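Papers > Energy Ownership > Community Equity in Transmission > Section 4

4. Does a minority stake change who decides?

The case for selling part of a transmission line to the towns it crosses is usually made in two steps. First, the towns will receive a steady income. Second, because they own a share, they will have a say in how the line is run. The first step can be checked against the accounts. The second is often left as a matter of faith, and the Grecu line offers reasons to doubt it.

Skanon, which built the line and still operates it, sold a 24 percent stake to the Nusari municipalities through a holding company, the Hinel Trust. The sale was described at the time as a partnership. We have read the shareholder agreement, the minutes released under the access request, and the interview notes collected by Lenuța Vlad and Roxana Huanca in the towns along the route. The word "partnership" appears often in the first of these and hardly ever in the last.

4.1 Voting rights

Under the agreement, the Trust names two of the nine board members. Certain decisions are reserved and need the consent of at least one of them. The list of reserved matters looks long on paper, but most of its entries concern events that are unlikely to come up, such as moving the company's legal seat or merging it with a rival. The matters that residents raised in interviews -- tree clearing, access roads, the hiring of local crews -- are all classed as operations and left to Skanon's managers.
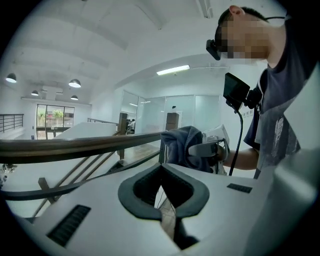 Of the 229 board resolutions in the released minutes, 18 fell under the reserved list. The Trust's members voted against none of them. One reading is that the two sides agreed. Another is that the hard questions were settled before the vote, or never reached the board at all. The minutes can't tell us which is right, and we are wary of earlier work that treats a lack of recorded conflict as proof of good relations. A board that never disagrees may be healthy, or it may be a board with little to do.

It could be argued that informal influence matters more than votes. Two former Trust officers said as much, and described phone calls in which a planned work schedule was changed after they objected. We have no reason to think they were wrong about the calls. The schedule changes they named, however, also appear in Skanon's own filings, where they are put down to a late delivery of steel. Both accounts may hold some truth. Neither is strong enough to carry the claim that ownership brought control.

4.2 Income and debt

The income side is clearer, though less cheerful than the brochures suggested. The towns did not pay for their stake in cash. The Trust borrowed the full price, with a guarantee from the regional government, and repays the loan out of dividends. What reaches the towns is whatever is left after interest, principal, and the Trust's own running costs. In weak years that has been very little.

Supporters answer that the picture will improve once the loan is paid off. Perhaps it will. But the forecast they rely on assumes that tariffs will rise every year and that no major repair will be needed before the debt is cleared. The first assumption depends on a regulator who has made no such promise. The second is hard to square with the age of the river crossing, which was taken over from an older line and was never rebuilt.

There is also the matter of who carries the risk. If dividends fall short, the guarantee covers the lender. It doesn't cover the towns, several of which have already written the expected payments into their road and school budgets. Skanon, meanwhile, received its money on the day of the sale.

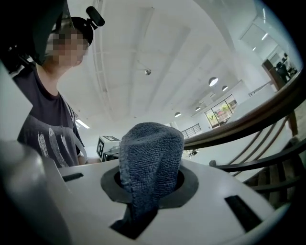 Figure 3. Folded dark gray microfiber towel standing in a circular opening with a black ring.

4.3 What residents were told

Before the vote on the purchase, over 600 residents attended public meetings held through the month of August. The slides used at those meetings survive. They give the expected yearly payment in large type and mention the loan on a single page near the end. Board seats are described as "a voice at the table," with no mention of the reserved list or of how short its useful part was.

We don't claim that anyone set out to mislead. The slides were prepared by consultants working on a tight schedule, and the agreement itself wasn't final when the meetings began. Still, a consent process is supposed to rest on the terms people will live under, and these terms changed at least twice after the last meeting closed. No second round was held.

Vlad and Huanca take a softer view. They note that most of the people they spoke with would vote the same way again, and they treat this as a sign that the deal was broadly fair. We are less sure. The interviews were held after a good year for dividends, and the questions didn't set the purchase against the other choice that had been open to the towns, a fixed yearly fee with no debt attached. Whether the same people would prefer a share to a fee remains untested, and Section 5 compares the two using the towns' published budgets.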